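Section 3: Getting Your Subscription to Behave

Larnulura Reader Handbook
For home subscribers to the weekly satirical newspaper and its email edition
Last revised Thursday, March 19, 2020, by Paraskevi Bakalis, subscriptions desk

Before you begin

You have bought a year of Larnulura, a newspaper that makes fun of governments, and you would now like it to arrive. The steps below cover the print edition, the morning email (which we call Hiketti, after a typing error that won a staff vote) and the comment pages. You will need your welcome letter, an email address you can still get into, and a drink.

Your subscriber number is printed at the top right of the letter. It starts with the letter K and is followed by six digits. The number at the bottom left is our printer's job code and will get you nowhere, although several readers have logged in to something with it and we would like to hear what.

3.1 Activating your account

1. Go to the subscriber page and choose Activate. Do not choose Renew. Renew will take your money a second time with great courtesy.

2. Type in your subscriber number, including the K.

3. Enter your name as it appears on the letter. If we have spelled it wrong, spell it wrong in the same way. You can fix it in step 5.

4. Pick a password. It has to be at least eight characters long and may not be the name of a sitting cabinet member. This rule was brought in after 158 accounts turned out to share one password, and it wasn't a compliment to the man.

5. Open Your Details and correct whatever we got wrong. Titles are optional. The list includes Lord, Dame and Rear Admiral, and we do not check.

6. Press Save. The page will look as though nothing happened. Press it once and walk away.

Note: The confirmation email comes from an address ending in Prikport, the company that runs our mailing. If it hasn't shown up by evening, look in your junk folder, where it will be sitting between a prince and a mortgage.

3.2 Setting up print delivery

The paper goes out on the truck overnight and should reach you within two working days. If the country is having one of its weeks, allow longer.

1. Under Delivery, choose House, Apartment or Other. Choose Other only if you live on a boat.

2. Enter any delivery notes, up to 23 words. Carriers read the first six.

3. Choose Plain Wrapper if you would prefer your neighbors not to know. We get more requests for this than you might expect, mostly from people who work at city hall.

4. To hold delivery while you're away, enter both dates. Readers who enter only the first date are treated as having gone for good, and we send a card.

Caution: Do not ask for delivery to your place of work if your place of work is a campaign office. The paper will be read by everyone but you, and then it will be quoted in a memo.

3.3 Choosing your sections

Out of the box, your email edition includes everything: the leader, the parliamentary sketch, the fake letters, the real letters, and Kumsa, our column by a retired permanent secretary who has never been seen in the building. That's a lot of scorn before breakfast. Most people turn a few things off.

1. Open Sections.

2. Clear the box next to anything you can live without. The sketch writers are told how many people clear their box, so take a moment.

3. Set the Temper slider. Mild gives you wordplay and the cartoon. Medium adds the budget coverage. Hot adds Kumsa, unedited.

4. Choose how often you want to hear from us. Daily means daily. Breaking means whenever a minister resigns, and there have been months when you'd have been better off with Daily.
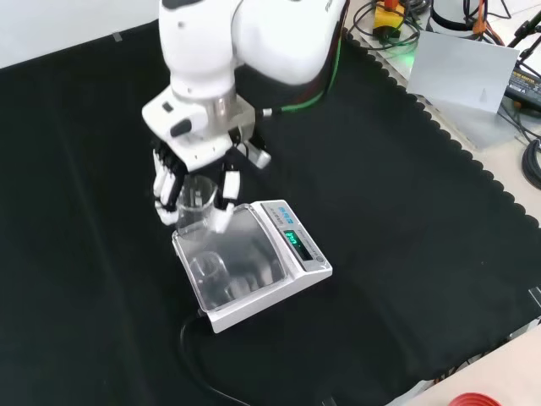

Temper applies to the words only, and readers who set it to Mild will still get the full cartoon. The cartoonist has been told about this and has promised nothing. If you want to see what a change will do before committing to it, use Preview, and handle it the way the robot hand has hold of that glass beaker, fingers on both sides and no sudden moves, because Preview and Publish to All My Contacts are neighbors on the toolbar. One subscriber sent Kumsa on farm subsidies to her whole address book, including a farmer. Preview lasts until you close the window and changes nothing in your account.

5. When the preview looks right, close it and press Keep.

Note: If you set Temper to Hot and then find you can't sleep, turn it down one notch and wait for the next morning's edition. Editions already sent can't be cooled.

3.4 The comment pages

Comments are open to subscribers under every piece except the obituaries and the recipe. The recipe was open until last May. It was a recipe for leek soup, and by lunchtime it had more than 700 comments, of which a small number mentioned leeks.

To post a comment:

1. Sign in.

2. Read the article. The box stays gray until you have scrolled to the bottom. We know you can scroll without reading. So do the people who post first.

3. Type your comment. You may disagree with the writer, with other readers and with yourself in an earlier comment.

4. Check it for capital letters. A whole sentence of them will be turned into lower case automatically, and it never reads as well afterward.

5. Press Post. A moderator looks at it, usually within the hour. If your comment is held, you will get a short message telling you which rule it ran into.

You are allowed 3 edits per comment. After the third, it stays as it is and you will have to stand by it, like a manifesto.

Caution: Satire is not marked as satire. Before you post an angry reply to a quote from a minister, check whether the minister exists. Before you post an amused one, check the same thing. We have been caught out in both directions, once on the front page.

3.5 Sharing with your household

One subscription covers everyone at the same address. Each person can have their own Temper setting, and in mixed households we recommend it.

1. Open Household and choose Add a Person.

2. Enter their email address. They will be asked to agree. You can't agree for them, however well you know their politics.

3. Repeat for anyone else at the table.

To remove someone, choose Remove next to their name. They get a polite note saying that their access has ended. It doesn't say who ended it, but in a house of two this is thin cover.

3.6 If something goes wrong

The paper came but it's last week's. Read the date again. If it really is last week's, call us and we'll send the right one. Keep the old one anyway; the scandals tend to be the same.

The email is blank. Your mail program is blocking pictures and, in some cases, adjectives. Add Prikport to your safe senders and ask for the edition to be sent again from the Past Issues page.

I am getting a different newspaper. Check the wrapper for your name. If it's yours, one of our carriers has views, and we'd like to know the route.

I've been named in an article. Call the legal line, not the subscriptions desk. Have the issue number in front of you. If you've been named in Kumsa, you are probably a composite.

I wish to cancel in disgust. Open Account, then Leave. You'll be asked for a reason. The choices are Too Far Left, Too Far Right, Too Long and Other. Refunds are worked out by the unused month and go back to the card you paid with. Your household members lose access on the same day, so you may want to mention it at dinner.

I cancelled in disgust and would like to come back. Sign in with your old number and choose Renew. This is what Renew is for. Your sections and Temper setting will be as you left them, and held comments are returned to you unposted.

Section 4 covers gift subscriptions, including how to send one to an elected official without your name on it.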